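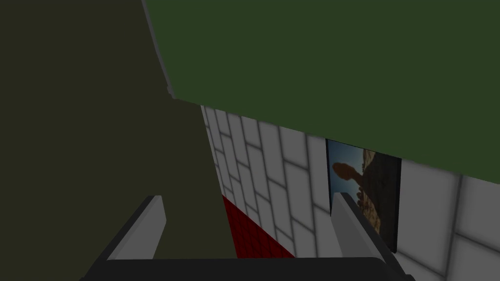

Opening slide: green on green

Hi everyone! So, lip balm. I tested 8 of them for this talk (my bathroom shelf is a mess) and I keep going back to the Lunier one.

Hold up the Tapia pot. Ask who sticks their finger in it. Me too!

The Hakora goes on thick, so it's my bedtime balm from December on. Give it 4 minutes before lipstick, then blot.

Skip the Drurkon story if we're running late. Pass the samples down the left side first.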